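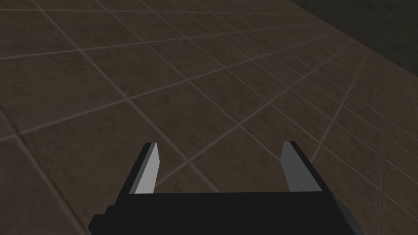

Wer nur im Simulator sammle, lerne am Ende den Simulator, schrieb mir Žydrūnas Lapiņa im Dezember unter meinen letzten Beitrag, und er schrieb es so freundlich, dass ich seither immer wieder darüber nachdenke, meistens abends beim Abwasch.

Er hat ja in vielem recht. Eine gerechnete Fliese ist keine Fliese, und wer einmal in einer richtigen Küche versucht hat, einen nassen Teelöffel mit zwei Fingern von der Arbeitsplatte zu klauben, der weiß, wie viel Welt in so einem Programm fehlt. Trotzdem möchte ich das Sammeln am Bildschirm ein wenig in Schutz nehmen (und zwar gerade die langweiligen Teile davon!).

Als wir für Tilleo anfingen, haben wir 600 Durchgänge aufgezeichnet, alle von Hand gesteuert, und ich war mächtig stolz darauf. Dann setzte sich Fatos Bošković zu mir und fragte, wo denn die Anfahrten seien, bei denen es noch gar nichts zu greifen gibt: offene Finger, leerer Boden, sonst nichts. Ich hatte sie weggeschnitten. Mir kamen sie wie Vorspann vor. Von den 600 waren 81 so stark gekürzt, dass wir sie neu aufnehmen mussten, und das waren ein paar lange Abende mit sehr viel Tee.

Seitdem glaube ich, dass ein lernendes System auch das Warten gezeigt bekommen soll, das Suchen, das Danebenfahren und das Zurücksetzen. Einem Kind führt man schließlich auch nicht nur den letzten Handgriff am Schnürsenkel vor. Im Simulator kosten solche Minuten fast nichts, während mir an der echten Anlage nach ungefähr 17 Versuchen der Nacken wehtut und ich anfange zu schludern, was man den Aufnahmen leider ansieht.

Lieber Žydrūnas, ich will also beides, und ich will vor allem, dass wir beim Aussortieren langsamer werden. Für den nächsten Satz, er heißt bei uns Solline, bleibt jede Anfahrt in voller Länge drin. Wenn du magst, schick mir deine misslungenen Griffe aus der Werkstatt dazu, auch die peinlichen, ich lege meine gern daneben.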